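Dronix opens service program for small robot arms in Traratmont
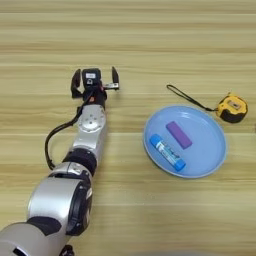

Robot arm with open gripper at a wooden table, next to a light-blue plate with an eraser and a glue stick.

TRARATMONT, April – The company Dronix has started a regular service program for customers who use one small robot arm on a table. The program covers the arm, the gripper and the cables, and it is made for workshops and schools which do not have their own technician.

The first customer is Flikevier, a maker of sorting stations for office supplies. Its test arm was taken into the program after 300 hours of work. During the first visit the technicians checked the screws at the wrist joint, cleaned the gripper fingers and set their zero position again. They also looked at the cable along the forearm, which must have enough free length for the wrist to turn.

After the service the arm had to pick up and put down small objects 300 times. Before the visit it did this correctly 287 times, and after the visit 291 times.

"The difference is small, but we are satisfied with it," said Vendula Ševčík, head of service at Dronix. "Most of the errors that remain come when an object lies close to the rim of a plate. For this we will change the approach angle of the gripper at the next visit."

The gripper check takes 20 minutes and the customer can stay at the table and watch. Each customer receives a written report with the measured values and a list of parts that should be ordered. Spare fingers and cables are delivered by the company Šimek.

"Before, we called somebody only when the arm stopped," said Čestmír Štěpánek, production manager at Flikevier. "Now I know in advance when I must plan a break, and my colleagues have learned how to clean the fingers by themselves."

Dronix accepts new customers for the program from the end of April. Interested companies and schools can ask for a first visit at the Dronix office in Traratmont, every working morning from 8 a.m.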